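Home Opinion Workplace Archive Contact

Write the pick rules down before you buy the arm

18 May 2025 is no way to begin a column, so I will leave the dating to the line below and get on with it.

May 18, 2025
By Beryl CropperMost small firms that take on a robot arm for sorting or packing get a thick folder on guarding, stop buttons and who may stand where. I have no quarrel with any of it. What they seldom get is a page on the work itself: what counts as a good pick, what counts as a failed one, and what the arm should do when it can't tell. I think that page should be a condition of switching the thing on.

I spent much of last August at Plinent, a parts sorting business where I was asked to look over the working rules for a new cell. The safety side was in good order. Then I asked three people what happened when the gripper closed on nothing. Mervyn Yeoman, who ran the shift, said it tried again until it got something. The fitter said it tried twice and stopped. The written procedure said "retry as required", and that could mean anything.

The log showed 2,000 attempts in the trial, and 1,215 of them were marked as successes. It looked like a poor result until we asked what a success was. Some operators had marked a pick as good once the part left the bin. Others waited until it was set down in the right place. A part lifted and dropped on the way across was a success on Monday's sheet and a failure on the next one. The figure was worthless, and a decision about buying a second cell was going to rest on it.

My first rule, then, is that a pick ends when the part is released where it should be and stays there. Anything short of that is a failure, and the sheet should say which kind. My second is a fixed limit on retries. I would set it at 2. After that the arm moves clear and waits for a person. Brenda Tapley, who trained the operators, thought this too strict and said it would cost them output. She may be right for the first few weeks. But an arm left to keep trying will push parts into corners, knock bins out of place and mark the goods, and then somebody has to sort out a larger mess.

The third rule concerns bins and labels, and it gets the least attention. People treat a bin as a bin. To an arm working from a camera close to the gripper, the colour of the bin matters a good deal, as does the depth of it and how the light falls inside. A green part in a green bin is a harder job than the same part in a white one. If the site allows such pairings, they should be tested and listed as allowed. If they haven't been tested, they should be kept out of the cell.
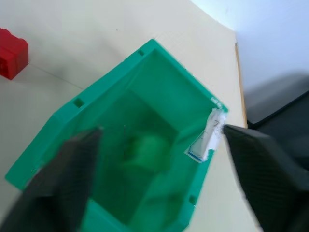 Labels need the same care. Paper labels lift at the corners, and a label that has started to curl over a rim can catch, or come away and end up among the parts. It is cheap to check them at the start of a shift and replace any that are lifting. At Plinent this was on the cleaning list, so it was done weekly by someone who had no idea the arm was affected. I would move it to the operator's own start-up sheet, next to the check on the gripper fingers.

The objection I hear most often is that written rules go stale. Asabe Nwachukwu made the point to me well when I described all this to her: her own site had a good set of rules for a machine that had since been altered 5 times, and the rules described a machine they no longer owned. I accept that. The answer is to put a name on the page and have that person sign it again whenever the gripper, the bins or the parts change. If the page hasn't been signed since the last change, the cell doesn't run.

Suppliers could help by handing over a blank version of this page with every arm, and buyers could help by asking for it before they pay. At present the sheet is left to whoever is on shift, and they fill it in as best they can.

Last updated: May, by the opinion desk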